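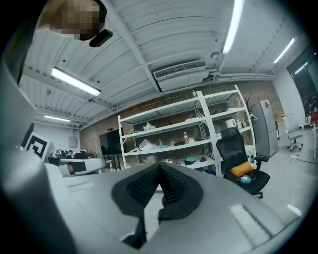

Figure 2. Wrist view from one hand-held gripper during collection, ridged finger pads at center.

3.2 Collecting demonstrations by hand

All demonstrations for the Zamus task set were recorded with hand-held grippers, no arm in the loop. We had tried remote control first, on the Asard station. Slow. Operators kept stopping to check depth and the recorded motions came out jerky, with long pauses the policy then learned to copy. So we dropped it, and kept only a small part of that data for the comparison in Section 5.

The hand-held set has 792 demonstrations, of which 309 are two-handed. Operator wears a harness, takes one gripper in each hand and works at a table at normal speed, or a bit under. Each gripper has a wrist camera and a block with square markers on it. Pose comes from the wrist stream when tracking holds, from the markers when it doesnt. Gripper width is logged separately. 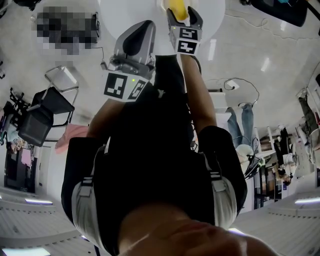

Operators were told to keep both grippers in view of the head camera as much as possible, and to start every episode with the fingers open. Not always followed. Episodes with a missing start pose were cut by hand – tedious, but the automatic filter threw away too many good ones. We did not clean up the background between episodes. Furniture moved, people walked in and out, lights stayed as they were.

Two problems worth noting. First, reach: a person leans and twists at the waist, a fixed-base arm can't, so some recorded paths fall outside the workspace of the Ustberg arm and had to be be dropped before training. Second, speed. Wrist flicks that feel natural by hand exceed the joint limits, and we stretch those segments in time instead of clipping them. Stretching changes contact timing a little – see the ablation in Table 4.

Time alignment between the two grippers uses the Palamarchuk sync tool with default settings. Left and right streams are resampled to a common clock before the actions are computed.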